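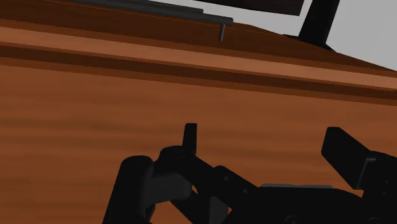
Wooden cabinet front with a grey rail along the top. Render.

Oltosier tariff and sanctions tracker, team plan
Reviewed by Darmawan Yusof, 29/07/2022

Quick one, I've got a consultation response due and have been putting this off since March.

What it is: a web tool that watches trade policy for you. Tariff changes, import quotas, sanctions lists, parliamentary inquiries, the lot. You pick countries and product codes, it emails you when something moves. We're a small importers' association, eight staff, two of us on policy. Paying $64 a month for the team plan. Came over from Thampi, which was cheaper and mostly a pile of links.

Setup. Fine. An hour, most of it me hunting for our product codes. You can paste them in as a list but it chokes on spaces, so strip those out first. No warning, it just drops the line. Found that out when a whole category of ceramics went missing for a fortnight.

Alerts. The good part. Short, plain English, link to the source document every time. Proper source too, the gazette notice or the committee page, not somebody's blog. On the default settings I was getting 40 emails a day. Switched to the morning digest and narrowed it to three regions, now it's one email and I read it with my toast. Do this on day one.

Search is slow. Also fussy. "Anti-dumping" and "antidumping" bring up different results, which in this line of work is a bit much. I've reported it twice. Reply from Silvia Vlček on their support desk both times, polite and quick, said its on the list.

The treaty comparison view: put two agreements side by side, matching chapters lined up. Used it for rules of origin when we were briefing members and it saved me a whole afternoon. Only 34 agreements in there so far, and the older ones are scanned PDFs you can't copy text out of. Check yours is covered before you pay.

Calendar feed is ok. Summit dates, hearing dates, submission deadlines. Deadlines show in Brussels time unless you change it in your profile AND in the feed settings. Yes both. Nearly missed one.

Don't bother with the "political risk score". A number out of 100 with a colour on it, no method behind it that I could find. Jozefína, who does the other half of policy here, turned hers off. I should of done the same sooner.

Versus Zakano: Zakano has better charts and a phone app, but charges per country. Works out dearer once you're past four or five.

Would I renew? Yes, for the digest and the comparison view. Fix the search and I'd stop grumbling.

Four out of five.

Edit: invoices come out in euros even on the Australian plan. Email them and they'll switch it over, took a day.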